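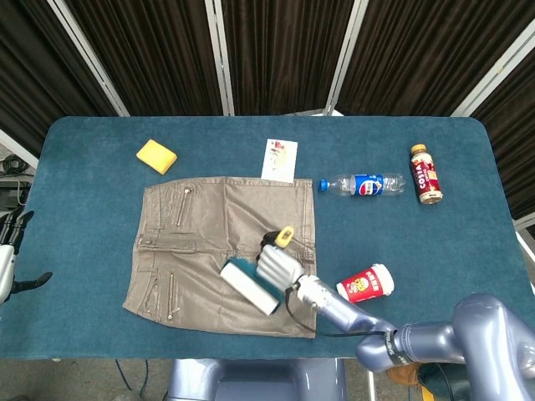 Coated fabric skirts: seam creep and needle holes
Forum: Alterations and Repairs > Synthetics and coated cloth

ulanon_bench
Posted 5/13/21

I have a short skirt in for alteration, taupe-grey, woven base with a polyurethane face. Diagonal zip at the top, a second zip on a vertical pocket lower down. The customer wants 2 cm out of the waist. Laid flat it looks simple enough. The trouble is that every needle hole in this stuff is permanent, so the original stitch line will show if I move the seam inwards and leave any of the old line on the outside.

Current plan:

1. Unpick the waistband at the centre back only.
2. Take the full amount out of the centre back seam, tapering to nothing over the hip.
3. Trim, glue the allowances down, reattach the band.

Machine is a domestic with a walking foot. Thread is polyester, 120 weight on the ticket. I have tried a size 80 microtex on an offcut and the holes look acceptable at a stitch length of 2.5 mm. At 2 mm the cloth started to tear along the line like a stamp.

Questions are whether glue holds on the woven side after washing, and whether anybody has a working method for pressing it.

----

Biduleo
Reply 1

Taking in moves the old holes into the allowance, so they won't be seen. It's letting out that leaves them on show. You should be fine on that point.

2.5 mm is still short for coated cloth. I use 3 to 3.5 for construction and 4 for topstitching. The tear strength depends on how much cloth is left between the holes, and a curved hip seam gets more pull than a straight one.

Do not press it. Finger press, then go over it with a roller (a wallpaper seam roller does the job) and leave it under a weight overnight.

----

Cruickshank
Reply 2

Disagree on pressing. Polyurethane coatings will take a cool iron from the wrong side through a dry cotton cloth. I've done it for years on skirts and jackets. PVC will not, it goes tacky and then it is ruined. The label should say which one you have. If it says "polyurethane coating" or PU, start on the lowest setting, two seconds at a time, no steam, and test inside the hem first.

Rolling alone gives you a seam that lies flat on the bench and stands up again as soon as it's worn.

----

Biduleo
Reply 3

It stands up again if you don't glue it. Glued and rolled, it stays. I've also seen PU go shiny from a cool iron, and you can't bring the matt finish back. The risk is all on one side.

----

Cruickshank
Reply 4

Then the iron wasn't cool. Most domestic irons overshoot on the first cycle. Let it click off and on again twice before you go near the cloth. I checked mine with a probe on the one-dot setting and it swung by 22 degrees before it settled.

----

adelino_c
Reply 5

On the glue question. Solvent contact adhesive on the woven side holds through washing provided the coat is thin and both faces have gone dry to the touch before you close them. Water-based fabric glue let go on me at the second wash. Keep either of them at least 3 mm away from the stitch line or the needle gums up if you ever need to sew there again.

Solvent glue can strike through a light backing and lift the coating from behind. Test a scrap and look at it the following day, not the same afternoon.

Double-sided leather tape is the other option. Clean, no smell, weaker. I use it under topstitching, where the thread does the work and the tape only holds the position.

Adelino Cordeiro

----

ulanon_bench
Reply 6

Thanks. The care label says polyurethane coating on a polyester and viscose base, so it is at least the kind that can be ironed according to one of you.

The allowance test is done. Contact adhesive, thin coat, left overnight: no strike-through on the scrap and no bubbling on the face. I'll go up to 3 mm on the stitch length.

Second question. The diagonal zip runs up close to the waistband. If I take everything from the centre back, does the zip pull out of line?

----

Mender
Reply 7

Depends where the zip sits in relation to the hip. 2 cm from one seam shifts the side seams back by 1 cm each when the skirt is worn, if the customer's waist is evenly round, and hardly anyone's is. A slanted zip will sit slightly steeper. On a plain zip nobody would see it, but a slanted one is a design line and the eye goes to it.

I would split the amount: 1 cm from the centre back and 0.5 cm from each side seam. More unpicking, but the front panel stays where it was drafted. Keep well clear of the pocket zip whichever way you go. Those are normally set through a faced opening, and once the facing is disturbed in coated cloth you won't get the corners back.

----

Biduleo
Reply 8

Splitting it triples the number of seams you can damage, for half a centimetre. For 2 cm I'd take the centre back and stop. If the customer wanted 4 I would agree with Mender.

----

Mender
Reply 9

It also triples the amount of work I can charge for, I grant you. I still think it hangs better. Pin it both ways on the customer and look. Put the pins inside the allowance only, or use clips.

----

hemline54
Reply 10

Clips. Don't use pins on this at all if it can be helped. Small plastic ones are fine, the strong metal stationery kind leave a dent that doesn't roll out.

A point about thread while we're here. Don't use cotton or cotton-wrapped. There's an old claim that coating residues rot it, which I can't prove, but the cotton does abrade faster at the holes. I buy bonded polyester on 500 m spools and it outlasts the cloth.

----

Cruickshank
Reply 11

Worth telling the customer that the cloth has a limited life anyway. PU breaks down from moisture in the air even when it's hanging in a wardrobe. If it is already peeling at the waistband fold or along the zip tape, I turn the job down. There is nothing to glue to and they will blame whoever touched it last.

Bend a bit of the allowance sharply and look at the fold with a glass. Fine cracks mean it has a season or two left in it.

----

ulanon_bench
Reply 12

Bent it in two places. No cracks at the centre back allowance, very faint ones at the waistband fold. The customer says she bought it new in March, so either it was sitting in a warehouse for a while or the coating is poor. I've told her and she wants to go ahead.

Clipped it both ways at the fitting. With everything out of the centre back the zip did sit steeper, visible to me and not to her. She chose the single seam on price.

Sewn at 3 mm, glued, rolled, then the cool iron through a cloth on one half of the seam only. Under the bench lamp the ironed half is flatter and has no extra shine that I can find. I've ironed the other half to match.

----

Biduleo
Reply 13

Fair enough. I'd still like to see it after five washes.

----

adelino_c
Reply 14

Cold wash, inside out, no spin above 600, and dry it flat or from the waistband. Write that on the ticket. Half of the returns I get on this type of cloth have been through a tumble dryer.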